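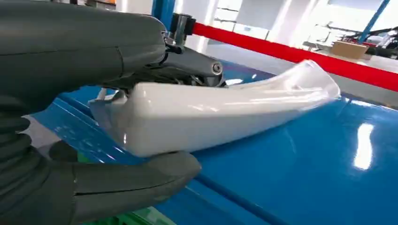 Peça branca curva, com o tampo azul por trás.

O plástico branco de alto brilho mostra tudo. Riscos finos, gordura dos dedos, uma marca de aperto demasiado forte numa aresta: qualquer destes defeitos aparece logo que a luz do tecto cai de lado sobre a superfície. As peças curvas são as piores, porque o reflexo se desloca ao longo do corpo e acaba por passar em cima do defeito, esteja ele onde estiver.

Passei parte de agosto a rever a forma como se manuseiam e guardam as peças do Grakilow. Ficam aqui as notas, sobretudo para eu não ter de as refazer no próximo ano.

Superfície de trabalho

O tampo é azul, lacado e muito reflector. Tem a vantagem do contraste: uma peça branca sobre azul lê-se bem no contorno, e o lábio ao longo do bordo superior distingue-se sem esforço. O inconveniente é o reflexo das luminárias. Com o candeeiro de 900 lúmenes ligado em cima das luzes gerais, a mancha branca no tampo confunde-se com a própria peça e a inspecção deixa de ter interesse. Desliguei o candeeiro e passei a usá-lo apenas encostado à parede, em luz rasante.

Outro ponto é a areia. Um grão entre uma laca dura e um plástico macio risca o plástico. Limpo o tampo antes de pousar qualquer coisa e não arrasto as peças. Para pausas longas ponho a manta Groltham, cinzenta, lado liso para cima. O lado texturado deixa um padrão ténue nas zonas de apoio – demorei a perceber de onde vinha.

Pontos de pega

Nas peças compridas e curvas, o centro de massa nem sempre fica onde a vista o coloca. Pegar só por uma extremidade é possível, mas o braço de alavanca trabalha contra quem segura e a tendência é apertar mais. Prefiro apoio por baixo e contenção por cima, na zona mais bojuda do corpo. As pontas ficam livres. Nas pontas a parede costuma ser mais fina (em contraluz o branco chega a parecer translúcido) e é onde começam as fissuras.

Quando há um componente interior saliente na abertura, não serve de pega. Patilhas desse género aguentam o esforço de montagem na direcção para que foram desenhadas e pouco mais. Parti uma em junho dessa maneira e colei-a com cianoacrilato, que deixou um halo baço em volta. Ficou como peça de treino.

Limpeza e reparação

O creme Leltar tira a gordura e não deixa película, desde que se use pouco. Tenho 2 panos de microfibra reservados para isto, lavados sem amaciador. Para riscos que se sentem com a unha uso lixa de água grão 1000 e depois polimento, sabendo que o brilho de origem nunca volta por completo. Numa zona pouco visível compensa. No meio de uma curva, deixo o risco estar.

Chão e rodas

A segunda metade do trabalho foi o chão. A alcatifa perdoa quedas, o que é bom para o plástico, mas retém pó e fibras que depois sobem para o tampo. As rodas são o principal meio de transporte dessa sujidade. Um rodízio preto mostra pó claro no aro ao fim de pouco tempo; os pneus com relevo guardam-no nos sulcos e largam-no mais tarde, noutro sítio.

O procedimento que ficou é este: aspirar a alcatifa ao fim do dia, com a escova levantada; passar um pano húmido nos aros e no piso das rodas; verificar os cubos giratórios e retirar os cabelos enrolados no eixo com uma pinça de pontas finas. Os parafusos dos suportes vejo-os uma vez por mês. A alcatifa também se deforma sob carga parada, e os rodízios pequenos afundam mais do que as rodas grandes. Mudo os carros de posição de vez em quando e as marcas vão recuperando.

Experimentei uma placa rígida por baixo da zona de maior passagem, comprada na Saxena. Rola melhor, mas o bordo prende os rodízios baixos na entrada. Precisa de uma rampa, que ainda não fiz.

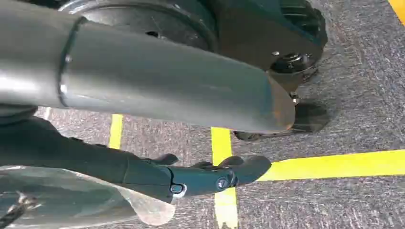

Qual é a temperatura adequada para lavar plástico branco de alto brilho?

Água tépida, até 40 °C, com uma gota de detergente neutro. Acima disso, as paredes finas podem empenar e o brilho pode ficar irregular. Seca-se com microfibra, sem esfregar, e deixa-se a peça ao ar antes de a embalar.

Quanto à embalagem, uso papel de seda sem tinta e caixas individuais, com a curva virada para cima. O plástico de bolhas em contacto directo marca a superfície quando a arrecadação aquece. Para armazenamento longo, longe da janela: o branco amarelece e não há creme que o recupere.

Falta-me resolver a rampa e arranjar uma solução para as etiquetas, que deixam cola quando saem.

Comentários

Anónimo disse:
Para a cola das etiquetas uso álcool isopropílico diluído. Convém testar primeiro numa zona escondida, há plásticos que ficam baços.

Autor do blogue disse:
Vou testar na peça do halo, que já não tem nada a perder.

Anónimo disse:
A manta Groltham também me marcou umas peças pretas. Pensava que era da humidade.

Leitor de passagem disse:
Em vez de rampa, chanfrei o bordo da placa com uma plaina. Os rodízios pequenos passaram a subir, desde que entrem de frente.

Mensagem anterior Mensagem seguinte Início Arquivo Oficina Contacto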